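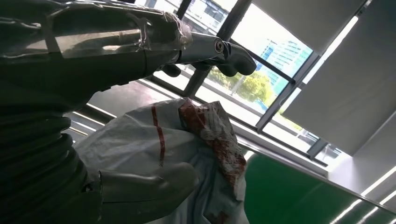 Wekport Woven Sack, Small (pack of five)

Reviewed by Uzma Pirzada
February 24, 2024

I bought a pack of these in September and have used them for yard waste, firewood, dirty laundry on a camping trip, and moving the contents of a shed to another shed. They are plain white sacks made of a woven synthetic, slightly shiny, with a thin red stripe. If you have ever carried rice or chicken feed home, you know the material.

Wekport sells them folded flat in a paper band. The catalog number for the small size is 879 and the stated capacity is 2640 cubic inches, a figure I have not tried to confirm. It is a small sack. Filled to the top with potting soil I can still lift one without help, and that was the main reason I picked this size over the large.

Out of the pack

Mine arrived with hard fold lines. They soften after a couple of uses but the bags never lie flat again once they have been bunched up. They crumple like a bedsheet and stay crumpled. If you care about neat storage, roll them up and put a rubber band around the roll. Folding does not hold.

There was a slight plastic smell for the first few days. I hung the bags over the fence and it went away.

The top edge is cut and turned over once, then sewn with a single row of stitching. The bottom is folded twice and sewn with 2 rows. I would have liked the same treatment at the top. On one bag the top stitching started to come loose by the end of October, and when I pulled the thread it kept coming, the way it does on a pet food bag. I stopped it with a knot and a dab of glue. The others are fine.

No drawstring, no handles, no tie. You get a tube closed at one end. I keep a bundle of cotton twine with them.

Yard waste

Best use by far. Leaves, hedge clippings, and pulled weeds go in easily, and the sack lets enough air through that wet leaves don't turn to soup in a week the way they do in plastic bags. Rose canes are another story. The thorns go straight through the weave and catch your leg. They also leave small holes, although the holes don't run. The threads just spread apart and you can push them most of the way back together with a thumbnail.

The sack will not stand open on its own, which is annoying with leaves. I put it inside a trash can and fold the top over the rim, fill it, and lift it out. The small size fits my kitchen trash can better than the outdoor one. My sister uses two clothespins and the back of a lawn chair. Both work.

Firewood

Kindling and short splits only. Regular length logs stick out of the top and tip the whole thing over. Bark gets into the weave and has to be picked out by hand, so one of my bags is now permanently the wood bag.

Dragging a loaded sack over concrete is a bad idea. I did it twice across the driveway, and the bottom corner wore to fuzz. It has not gone through yet, but it will. Over grass they slide well and don't seem to suffer.

Soil, sand, and gravel

Soil is fine if it is slightly damp. Dry fine sand leaks through the weave. You won't lose much of it, but you will have a line of sand from the car to the back gate, and some in the car. Line the sack with a trash bag if you're hauling anything that fine. Gravel stays put.

I filled one with gravel a little over halfway and carried it by the gathered neck. The neck is hard on bare hands. The material is slick, and with weight in it the folds want to slide out of your grip one at a time. Wrapping a turn of twine around the neck first gives you something to hold. Supporting the bottom with the other hand is better still and I do that now with anything heavy.

Laundry and camping

I took two on a trip to the lake, one for dirty clothes and one for wet towels. The clothes one was good. It packs down into whatever gap is left in the trunk, and it weighs next to nothing. The towel one let water out onto the floor mat, as I should have expected from a bag you can nearly see daylight through.

They are noisy. Anyone getting into the bag for a sweater at six in the morning will wake the tent.

Cleaning

Dry dirt shakes out if you turn the sack inside out. For mud, hose it and hang it up. It dries within an hour in sun.

Stains are harder. White shows everything, and the weave holds whatever gets down between the threads. Red clay from the back of our lot will not come out. I tried dish soap, then laundry detergent with a brush, then a soak overnight. The clay faded and that was all. I don't much care how a leaf bag looks, but if you wanted these for something that sits indoors, buy a darker color. Wekport makes them in green as well. The green costs a little more.

I would not put them in a washing machine. I did that with one and it came out with frayed edges and a lot of short white fibers stuck to the drum. I would also not use them for food. The label does not say they are food grade and they don't feel like it.

Sun

Left outside, this material breaks down. A neighbor had an older set of a different brand over his tomato frames for a summer and by the end you could put a finger through them, with bits of white plastic flaking off into the bed. Mine are kept in the garage and show no sign of it. The band claims UV treatment but gives no number of hours. I would treat them as indoor storage and outdoor use.

Compared with the others I've had

Minitow leaf bag. This one has a hoop in the rim and stands open by itself, and it has handles. Much nicer to fill. It is also bulky, the hoop popped out of its sleeve in the first season, and one costs more than the whole Wekport pack. For raking only, I still reach for it first. For everything else it is too big.

Henríquez burlap. Looks better, grips better in the hand, and sheds all over your clothes. Holds water for days and grew mildew on me in the basement. Good for potatoes.

Tanditz heavy-duty sack. Same kind of woven material, thicker, with a drawstring. I have only borrowed one. The drawstring is a real improvement and the seams are better. They come singly and I have not been able to find them locally since last spring. If I saw them at a fair price I would probably switch for the gravel and keep the Wekports for leaves.

Things I would change

Double stitching at the top. A tie sewn into the side seam, even a cheap one. A square bottom would help too, but then it would be a different product at a different price.

The red stripe could be useful as a fill line if it ran around the bag. It runs lengthwise, so it does nothing except help you see which way the bag is twisted when it's in a heap.

Who should buy it

Anyone with a yard and a place to hang the bags up afterward. People moving house might want a pack for shoes, garden tools, extension cords, and the other stuff that doesn't go in boxes. I'd skip them for anything wet, anything sharp, and anything you need to carry more than a short way.

Five months in, one has a repaired hem, one has a worn corner, one is frayed from the washer, and the rest are dirty and otherwise as they were. I have ordered a second pack, in green this time.

Rating: 4 out of 5

Update: the green ones came. Same stitching at the top. The stripe on these is black.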